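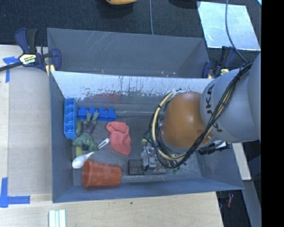
Robot cell in Stanness stays off after arm leans on its own bin

Local news | Business and technology

A robot arm at the Rurden workshop in Stanness has been switched off for six weeks after it spent part of a Wednesday afternoon trying to reach a point slightly underneath the floor.

No one was hurt. The bin it was working in has been retired, a gripper finger is bent, and the firm has asked staff to stop referring to the affair as "the drilling programme".

Rurden runs the cell as a test bench for picking mixed items out of open bins, the sort of job that warehouses still give to people because people can tell a spoon from a cloth without a meeting. The test items are toys, bits of tableware and anything else that is cheap and awkward to hold. The arm lowers its gripper into one bin, takes hold of something and lifts it over to the next. When the first bin is empty the work goes the other way, and so on until the evening.

On the afternoon in question it had got through 200 picks without trouble. Shortly after ten past two it came down for the next one, touched the bottom of the bin and carried on.

"There was a creak, and then there was a longer creak," said Busisiwe Lekota, who is in charge of the cell. "I have worked with that arm long enough to know its noises and this was the table's noise. I looked up and the whole front of the bench was dipping."

Lekota hit the emergency stop from her desk. The arm halted at once and stayed where it was, gripper pressed into the plastic, while the people in the room discussed who would be the one to move it.

According to an internal report, which Rurden has shared with its neighbours in the building and with this site, the trouble began that morning, when the bins were changed. The old ones had been in use since the cell was built and were showing it. The replacements came from a different batch and were thought to be identical. They are the same length and the same width, and they stack nicely with the old ones. Their floor is six millimetres higher.

The robot had not been told. Its idea of where the bottom lay came from a setting in Stukby, the control program Rurden writes for its own cells, and the setting still described the old bins. For most picks this made no difference, as the objects stood well clear of the floor and the gripper closed before it got there. Then something flat came up in the queue. The arm went down to fetch it from a height at which there was only bin.

That should have been the end of the matter, because the cell has a force limit for exactly this sort of occasion. The limit was found to be set at 300 newtons, which is a fair amount of pushing. It had been raised in February for a test involving heavier goods. The test lasted a morning. The person who raised the limit left a note for the person who was to lower it again, and the report establishes, over the better part of a page, that these were the same person.

Stukby did notice that the gripper was late in arriving. It logged a warning, waited a moment, logged it again, and went on doing so until the stop was pressed. The warnings went to a screen that had been turned to face the wall to cut down on glare.

The clamps come out of the report rather well. The bins are fixed to the bench with ordinary bar clamps, put there as a stopgap when the cell was being set up and never replaced. They held throughout. The report calls their performance "satisfactory" and then recommends that they be taken away and something engineered be fitted instead, a decision that has caused more bad feeling in the workshop than anything else in it.

More serious is the section on the gate. The cell stands behind a low fence, and opening the gate is meant to bring the arm to a standstill. When Lekota's colleagues tested it the next morning the arm slowed down but did not stop. A safety input had been set to the wrong mode, again for a test, again with every intention of setting it back. No one had walked in while the arm was moving on the Wednesday, but the report points out that people reach over to tidy the bins several times a day and had been relying on the gate when they did so.

"The bin is the funny part, and I am happy for people to laugh about the bin," Lekota said. "I don't find the gate funny. Somebody could have had a hand in there. We had written down that the gate was checked every week, and it was checked, in the sense that somebody opened it and the robot visibly did something."

The weekly check has been rewritten. It now says what the robot has to do, and in what time, and it needs two signatures from people who have both been standing at the gate. Anyone changing a safety setting for a test must hang a red tag on the cabinet door, and the cell will not go back to full speed while the tag is up. Rurden considered having the software handle this and decided on a piece of plastic and some string.

The floor height will no longer be typed in. Each time a bin is changed the arm will come down slowly, at a low force, and feel for the bottom at several points before it is allowed to pick anything. This takes less than a minute. Staff had apparently suggested it two years ago, and the suggestion is attached to the report as an appendix, with its original date and the reply, "Good idea, after the summer".

The force limit has gone back to its earlier value and can be raised only for a set number of hours, after which it drops by itself. The screen has been turned round. A blind has been ordered for the window.

The Kruger building, where Rurden rents the ground floor, has other tenants who share the walls and some of the noises. A letter has gone to all of them explaining what happened and giving a number to ring. So far it has been rung once, by the upholsterer on the first floor, who wanted to know whether the old bins were going spare. They were. He has taken the lot, apart from the one with the dent, which the report requires the firm to keep.

An outside safety engineer is due to go over the cell before it is powered up again. Until then the picking tests are being done by hand, so that the team working on the camera side has something to compare its results with. Lekota said the staff were managing a respectable rate and had yet to push anything through the bench, though one of them had dropped a cup on his foot and filled in the form for it.

Restart depends on the engineer's visit and on the bent gripper finger, which has to be remade. The first one came back from the machine shop on Monday. It was six millimetres too long.

Rurden says the gate will be tested again with the inspector present, and that visitors to the workshop's open afternoon will be able to see the cell from behind the fence — switched off, if it has not been passed by then. Places can be booked at the front desk of the Kruger building during office hours.

More from Stanness
Footbridge to shut overnight for repainting
Market stallholders asked to move back a row
Letters: the bus shelter, again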